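Denholm Completes Street Paving at Ustia Residential Community

USTIA, June - Denholm, the property management company for the Ustia residential community, has finished the main stage of work on the community's shared streets. The program covers 118 homes and the paved streets that connect them.

Residents had asked for more even surfaces and better drainage near the houses. Contractor Marchetti lifted and relaid sections of gray paver bricks, replacing 4000 of them.

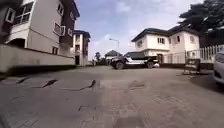 Work was done one street at a time so that residents could reach their front doors by car for most of the day. Deliveries were moved to the Sillaletti gate between 8 a.m. and 4 p.m.

"People walk on these streets as much as they drive on them," said Corinne Pettigrew, community manager at Denholm. "The paving had settled in places and water was standing by the walls after rain. That was the main complaint we were getting."

The community's white houses with dark brown trim are not part of the program. Exterior painting is covered by a separate maintenance plan, which Denholm will send to owners before the end of the year. 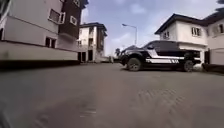
A second stage will deal with cracked sections and joints that need new sand. Marchetti will mark these areas in chalk ahead of time. Of the 198 repair requests received from residents, 98 have been closed and the others are scheduled for the second stage. 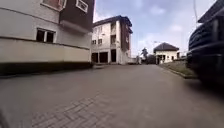
Will residents have to pay extra for the second stage?

The cost is already included in the regular service charge, and no separate bill will be sent.

Residents can report a loose or sunken paver at the Denholm office at the Sillaletti gate. Notices with street closure times will be delivered to each home before work starts.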